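Planning next year's kit, and why the pads have their own line

It's March again, which means the spreadsheet has come out, and I promised in the last newsletter that I'd say something about how we at Plonora are going about the equipment budget this time. Get the kettle on, it's a longish one.

Last year we did what I suspect most small labs do. We wrote down the price of the arms, gasped a little, wrote down the price of the grippers, and then squeezed everything else into one line called "sundries". We gave sundries 2000 pounds and felt rather generous. By the time the clocks changed we had spent 1897 of it, and there were still cables to buy! So this year the small things get proper lines of their own: finger pads, spare screws, cable ties and sleeving, trays, table tops, and a bit put by for postage (which is never small when you need a part quickly).

The tray work is a good case. The tray itself costs next to nothing and the arm costs a great deal, but you can't plan for one and forget the other, and when I sat down with the list I found that most of our missing lines were for things within arm's reach of the table.

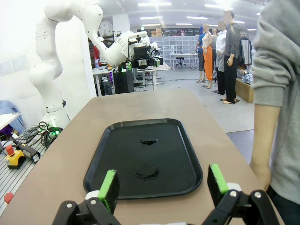
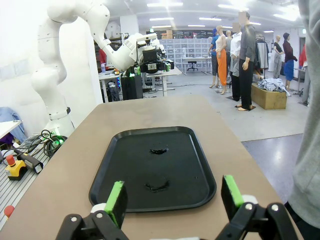
The tray table, with the green pads on the fingers and the stop button over on the left.

The biggest question for the coming year is whether to buy another arm or to look after the ones we have. We've had two quotes. Clititix would sell us an arm with 9 months of support thrown in, and Manríquez came in a little dearer but with 18 months, and they'll send somebody out to help with the setting up. I'm leaning towards Manríquez, I must say, though I'd like to hear from anyone who has dealt with either of them once the first excitement has worn off and something needs mending.

There's also the matter of Imeo, our shared booking and stock list, which has been creaking for ages. I'd like to put a modest sum towards tidying it up, so that when a person takes the last pair of pads out of the drawer the rest of us find out before the next morning's session. It isn't a glamorous thing to spend money on, I know, but I've added it all the same.

If you use the tables and there's something you keep borrowing from next door, please write and tell me what it is and how often you need it. Rough notes are fine, and so are long ones. The draft goes in at the end of the month, and I'll put the final version in the next newsletter.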